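Stanura Sorting Project: What Do People Do With Their Old Wallets?
Project report, spring term

Why I picked this

My own wallet is a disaster. It holds two dead gift cards, a library card from a town I left years ago and a receipt so faded it's basically blank. So when we had to choose an everyday object for our materials and habits class, I didn't think very long! I wanted to know what folks keep, what they toss, and how a worn-out wallet ought to be sorted when it lands in a donation box.

How I did it

I put up a short survey in the Nesden dorms and left it open through the end of April. I got 86 answers, way more than I'd hoped for. I also spent a few afternoons at Karimi, the thrift store by the bus station, looking through their box of small leather goods (they were super nice about it).

What I found

Of the 86 people, 49 still carry a real wallet. The rest use a phone case or just a pocket. And 20 said they have an old one in a drawer that they can't throw out — mostly because it was a gift. I get that. Mine was too.

At the store, the flaps and closures told me the most. Zippers jam and stitching lets go at the corners, but a plain snap seems to hold up for ages. I ended up sorting by closure first and color second, with plastic bins for the groups.

Brown leather, metal snap on the top flap, with a soft-looking light-blue block around the middle:
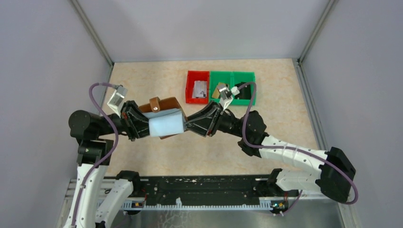

What I'd change

My survey never asked how old the wallets were, which was dumb of me. I'd also sort by size next time — coin purses kept ending up with the card holders. And I'd start in March, before everybody gets buried in finals.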